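Student Projects > Grippers and End Effectors
Thread: Pad wear on parallel gripper, sorting task, capstone
Tags: capstone, gripper, friction, pads

mtorq_dsub
Capstone team, four people, second semester. The task is sorting small parts out of a compartment tray onto a flat table and back again. Hand-held version of the gripper for recording demonstrations, same finger geometry on the arm. Parallel jaw, pads screwed to the fingers, green covering bonded over a printed core.

Problem: slip on flat parts. First batch of trials went fine. By trial 578 the slip rate on the thin spacers had gone from 2 percent to 7 percent, and the covering is starting to lift along one edge. Our advisor wants a written wear criterion, meaning a rule that says when the pads get swapped. We don't have one. Right now we swap when somebody is annoyed enough.

Questions:
1. What do other teams use as a criterion? Cycle count, measured friction, visual?
2. Does a lifted edge matter if the middle of the face is still good?
3. Is anyone bonding with something other than contact cement?

Divya Subramaniam

halfstep
Re 2: depends where you grip. If the spacers are being picked at the tip, the lower edge of the pad is the only part doing any work and the middle of the face is irrelevant. Which edge is lifting?

mtorq_dsub
Upper edge, on the side toward the gap. Tip edge looks scuffed but attached.

halfstep
Then I wouldn't blame the lifting for the slip. Scuffed tip is more likely. Check parallelism too. If the pads toe in, you get line contact on thin parts and the local pressure chews the covering.

gantry_ghost
Cycle count. Pick a number well under where it starts failing, swap on that, log it. It's a class project. You don't need a tribology chapter.

mtorq_dsub
The number would have to be per part type, though. Spacers are rough on the edges, the caps are smooth. 500 cap picks is not 500 spacer picks.

gantry_ghost
So weight them. One spacer pick counts as three cap picks or whatever your data says. Still a counter.

r_pellick
Disagree with the counter. We ran one last year for the Sostent cup and it was useless, because the demonstrators on the hand-held unit squeeze much harder than the arm does. Two sets of pads with the same count came out completely different. One was fine, the other had the covering rolled back at the corner.

We went to a pull test. Clamp a steel strip at fixed grip force, pull it out with a luggage scale, record the peak. Replace when the peak drops below 81 percent of the value for new pads. Takes a couple of minutes per session.

gantry_ghost
Why 81 and not 80

r_pellick
Because that was the lowest pull value where we had no drops in the following session. It's a measured value. We saw no reason to round it.

gantry_ghost
With how many sessions behind it?

r_pellick
More than 7. Not a lot. I would not publish it.

kelvin_clip
Pull test on the hand-held unit has its own problem: how are you holding grip force constant? On the arm you command it. On a hand-held trigger it's whatever the person does.

r_pellick
We moved the pads to the arm for the test. Four screws total, then back. Yes, it's a nuisance.

kelvin_clip
Removing and refitting the pads each session also shifts alignment, so now the test is disturbing the thing it measures.

r_pellick
There is a locating step on our finger. Repeatability was fine with a feeler gauge. If your pads are only located by the screws, I agree it's a problem.

mtorq_dsub
Ours are located by the screws only. The holes have clearance. I can get the pad to rotate slightly before tightening, which may be the toe-in halfstep mentioned.

halfstep
Fix that before anything else. Add a shoulder on the finger or a dowel. Otherwise any wear data you collect has alignment mixed into it and you can't separate the two afterward.

Quick check with no tools: close the pads on a strip of carbon paper with plain paper behind it. Even mark across the face is good. A dark stripe on one side means toe-in or toe-out.

tessellate
On question 3. Contact cement creeps if the pads get warm or if the load is always in the same direction. We had the same lifting. What worked for us, in order of how much it helped:

Scuff the printed core with 120 grit before bonding. Ours was too smooth.
Wrap the covering over the edge and down the side so the seam is not on the gripping face or next to it.
Roll it down with a hard roller and leave it clamped overnight.

We tried double-sided film tape as well. Good in peel for the first week, bad after that.

gantry_ghost
Or stop bonding and cast the pad. Silicone in a printed mold. No seam, nothing to lift.

tessellate
Cast silicone tears at the screw holes unless you put washers in. Also picks up dust from the table and loses grip until it's wiped. Trading one maintenance item for another.

gantry_ghost
Wiping is easier than rebonding.

tessellate
If people do it. Our log says they did not.

kelvin_clip
What's the table surface? If the tips touch down on every pick, the table is wearing the pads as much as the parts are.

mtorq_dsub
Smooth white sheet over the bench. We picked it for contrast so the segmentation has an easy background. Tips do touch on the spacers, since they lie flat and there's no other way to get under the edges.

kelvin_clip
Is there a Z limit on touchdown?

mtorq_dsub
On the arm, yes. On the hand-held unit, no, it's the operator's wrist.

kelvin_clip
There's a good part of your wear. Look for green residue on the sheet in the pick area. If you find any, it came off the tips.

mtorq_dsub
Will check. Posting the current state of the pads so people can argue about something specific. Station is as it stands during a session, tray at the back left. Jaws open, no part in them.
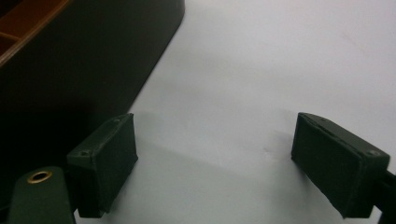
Pads open over the white work surface, upper edge of the right pad starting to layer.

halfstep
Layering on the right one is what I expected. The left one has scuffs on the edges too. Some of the apparent angle between the two could be perspective, so don't read toe-in from a photo. Do the carbon paper.

Two holes on top of the left pad, diagonal from each other. That's better than I assumed. Diagonal spacing gives you the longest arm against rotation. Clearance holes still let it move, but a tighter fit on one of them might be enough without a dowel.

tessellate
The strip along the top of the right pad is the same failure we had. Material ends at the edge. Wrap it over and down and you should get rid of it.

gantry_ghost
Looks usable to me. I would keep running it.

r_pellick
Looks usable is how we lost a run at Fevgate. Covering was fine in the photos and the pull value was down by a third. You can't see glazing from above.

gantry_ghost
Did the pull value cause the loss, or did you find it afterward and decide it was the cause?

r_pellick
Found it afterward. Fair point. But new pads on the same parts held the next morning with no other change.

kelvin_clip
There's a small gray smudge on the sheet, a bit left of the right pad. Could be anything. Rub it with a white cloth and see what color comes off.

Separate item: the strap with the grommet at lower left is overlapping the left pad in that view. If it sits in the same spot in your recordings, mask it or move it. It's nearly the same green as the pads and a segmentation model will merge them.

mtorq_dsub
Good catch, we hadn't considered the color match. Our pad mask has been noisy on the left side and I had put it down to shadow.

kelvin_clip
Shadow won't help either. There's a wide soft one running between the pads. A second light from the other side would flatten it.

mtorq_dsub
Update after an afternoon on the bench.

Carbon paper: dark stripe on the inner third, both pads. So toe-in, confirmed. Reamed one hole per pad and fitted a shoulder screw. Mark is now even to within what I can judge by eye.

Smudge: wiped off gray, no green in it. The cloth did pick up some green closer to the tray, where we do most of the spacer picks. kelvin_clip was right about the tips.

Pull test: built a small jig from r_pellick's description. New pads against current pads, same commanded force on the arm. Current pads came in at 74 percent of new. By the 81 rule they should have been swapped some time ago.

Plan for the report is pull value as the criterion, checked each session, with the weighted cycle count logged next to it to see whether the two track. If they do, next year's team can drop the jig.

gantry_ghost
They will track.

r_pellick
On the arm, maybe. Keep the hand-held data in a separate column.

mtorq_dsub
Separate column it is. Rebonding tonight with the wrapped edge, 120 grit on the core. Nambiar lab is lending us the roller.

tessellate
Clean the core with alcohol after sanding and let it dry fully before the cement goes on. We skipped that once and had to redo the set.

halfstep
Post the pull numbers when you have a few sessions. Raw values, not just the percentages.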